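Nurnstead puzzle hunt returns with longer course and new answer line

2024-10-06 | By the Sasent newsroom

Filed under: Games & Puzzles, Community Events

Registrations are open for this year's Nurnstead Puzzle Hunt, with organisers confirming a longer walking course and a change to the way teams lodge their answers.

The hunt will run over a single afternoon in late October, starting and finishing at the Nurnstead showground. There are 16 puzzles on the course, followed by a final puzzle that draws on all of the earlier answers. Teams can have up to five members and there is no minimum, although solo entrants are warned that some of the puzzles take a fair bit of legwork.

Last year 189 teams entered. The limit has been lifted this time after late entrants were turned away, and the showground's eastern gate will be used as a second check-in point to keep the queue moving.

The main change is the answer line. In previous years, teams wrote their answers on a card and handed it in at the marshals' tent, where each one was checked by hand. That led to long waits in the last hour of play and a dispute over which team had reached the front of the line first. Answers will now be sent by text message, with the time of each message recorded. A team that sends a wrong answer will be locked out of that puzzle for five minutes.

Paper cards will still be accepted from teams without a mobile, but only at the marshals' tent and only until the final puzzle is released.

The course takes in the showground, the river path and the shops along Rawashdeh Street. It no longer crosses the highway. Most of the route is sealed, and the two stops reached by stairs last year have been moved to ground level. Dogs are welcome on a lead everywhere except inside the library, where one of the puzzles will be set.

First prize is $3000, paid to the team captain on the day. There are smaller prizes for the best junior team and for the best team name. The junior category is open to teams in which every member is under 16, and each junior team must be accompanied by an adult, who can carry the bags but can't help with the solving.

Puzzles have again been written by Mirkora, the local setting group behind the past few hunts. The group says the opening puzzles are meant to be solved by anyone with a pencil and some patience, while the later ones will need knowledge of codes, maps or music. No puzzle requires a paid app, and teams may use the internet freely. Phoning another team for help is grounds for disqualification.
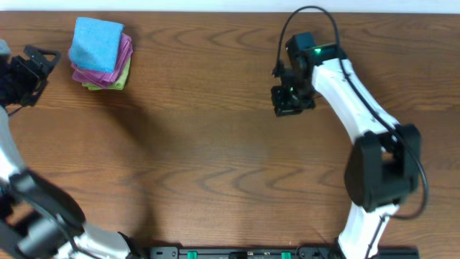

Hints will be posted on the board outside the marshals' tent at set times during the afternoon. They are free to all teams and don't affect the score. If two teams solve the final puzzle, the earlier message wins – and if no team solves it, the prize goes to the team with the most correct answers on the main course.

A practice puzzle is available with the registration form. It carries no points, but the answer is needed to complete the entry, so teams may want to leave themselves time for it.

Full answers and explanations will be published the morning after the hunt, along with the finishing order. Organisers have asked teams not to share solutions online before then, as a shortened version of the course will be offered to schools the following week.

In the event of heavy rain the hunt will go ahead, with the river path stops moved under cover at the showground. Team captains will be told of any changes by text.

Recent items

Nurnstead chess club moves to the library
Last year's hunt: answers and explanations
Rawashdeh Street parking changes for October
Crossword: solution to the spring jumbo
Trivia night results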